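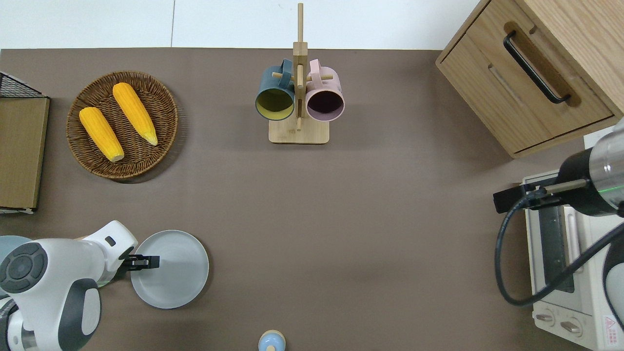

Supermarket promises 'picked today' corn, but the small print says otherwise

Shoppers in Tillon will be able to buy sweetcorn on the day it leaves the field, according to a scheme announced this week by the grocery chain Zidton. The company says the cobs will go from farm to shelf in six hours. It is a nice line, and it has been printed on a very large banner outside the Namitz Road branch. Whether it means much is another matter.

The idea behind it is sound enough. Sweetcorn starts turning its sugar into starch once it has been picked, and warmth speeds that up. Anyone who has eaten a cob straight from the garden and then bought one from a shop knows the gap can be wide. Older varieties lose their sweetness fastest. Many of the modern ones have been bred to hold on to it for days, provided they are kept cold, and Zidton's leaflet does not say which kind it will be selling.

That seems a strange thing to leave out. If the corn is one of the newer, sweeter types, the dash from the field matters a good deal less than the banner suggests. If it is an old-fashioned type, the clock matters a lot, and so does what happens once the cobs reach the shop. On that point the leaflet is silent too. The six hours run from picking to 'store arrival', a phrase that appears in small type on the back page. Arrival could mean the shelf, or it could mean a crate in the yard.

Asked how long a cob could stay on sale and still carry the 'picked today' sticker, the company said stock would be 'refreshed regularly'. Asked again, it said stickers would be taken off at closing time. It did not say what would happen to the corn underneath them, though a spokeswoman later confirmed that unsold cobs may go back out the next morning without the sticker, at the ordinary price.

The ordinary price is worth a look. A pack of two from the new range will cost 40 per cent more than the pack of two already on sale. Zidton says the extra covers early starts for pickers and a dedicated van. It would not say how much of the money reaches the grower.

Pentti Saarinen, who grows corn and squash on the Salinas side of the valley and does not supply the chain, is unconvinced. 'I can pick at five in the morning and have it on my stall by seven,' he said. 'I have never thought to charge extra for that. It is just what a farm stall is.' He was offered a place in the scheme last year and turned it down after reading the terms, which let the shop refuse a whole load if the van was late, even when the van was the shop's own.

Zidton disputes that reading. It says growers are paid for any load held up on the road, and that the wording has been changed since Saarinen saw it. The company declined to provide a copy of the current version.

There is also the matter of the season. The trial is to run in four shops for as long as local corn is available, after which the range will 'continue with trusted partners'. Most of those partners are abroad, and no van is going to make that trip before lunch. The company says the sticker will be dropped at that point but the range name, Field Fresh, will stay. So will the green packaging.

None of this makes the corn bad. The cobs handed out at the launch were sweet and tender, and the queue for them went past the bakery counter. They were also cooked in salted butter, which does a lot of favours for any vegetable. A plain one, bought at four in the afternoon and boiled at home, would be a fairer test, and shoppers who want to try it will have their chance when the range goes on sale next week.

Zidton says it will review the trial in February. It has not decided whether to publish the results.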